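Home | Kitchen | Cleaning | Laundry | Workshop | Storage | Contact

Keeping a Printed Blanket Soft and Bright

A soft blanket with a cartoon print gets harder use than almost anything else in the house. It goes on the couch, on the floor, under a snack plate and over somebody's knees, often on the same afternoon. Most of the wear comes from the way it is washed and dried, so that is where this page spends its time.

Before washing

Shake the blanket outdoors. Crumbs and grit that stay in the pile end up in the washer and rub against the print. Check the edges for loose thread and trim it with scissors. Don't pull.

Treat spots one at a time. For food, scrape off what you can with the back of a spoon, then dab with cool water and a drop of dish soap. Work from the outside of the spot inward so it doesn't spread. For candle wax or crayon, put the blanket in a plastic bag in the freezer for 60 minutes and the wax will crack off with a fingernail.

Large areas of red need a test first. Press a damp white cloth on the red for a minute. If color comes off, wash the blanket by itself in cold water and leave out anything light.

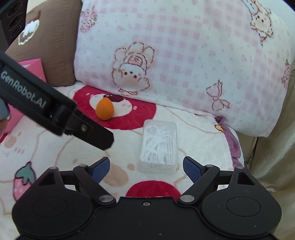
Orange egg shape on the red part of the print.

Washing

Use cold water and the gentle cycle, with half the detergent you would use for towels. Too much soap stays in the pile and makes it feel stiff. Turn the printed side in if there is a plain side. Skip fabric softener - it coats the fibers and they start to mat. A quarter cup of white vinegar in the rinse does the same job and the smell goes when the blanket dries.

Njoroge Mbwambo wrote in to ask about front loaders. They are easier on a blanket than a top loader with a center post, but don't fill the drum past two thirds. A big blanket needs room to turn over or the middle never gets rinsed.

Drying

Low heat or no heat. On a line, fold the blanket over two lines a foot apart so air gets between the layers, and keep it out of direct sun. In a dryer, stop the machine halfway, take the blanket out, shake it and put it back the other way around. Never iron a soft pile blanket. The pile flattens and stays flat.

If it has already gone rough, brush it while slightly damp with a soft clothes brush, in one direction only.

Using it as a play or work surface

A blanket on a table or floor keeps small round things from rolling off and saves the finish underneath. Smooth it out from the middle first, since a toy or an egg won't stand up on a wrinkle. Keep glue and paint off it. An old sheet on top works fine for those.

Storing

Wash before storing, even if it looks clean. Roll it with the print inside and put it in a cotton pillowcase. Plastic bins are all right in a dry closet but not in a basement. I take ours out in October and hang it over a door for a day before it goes back on the couch.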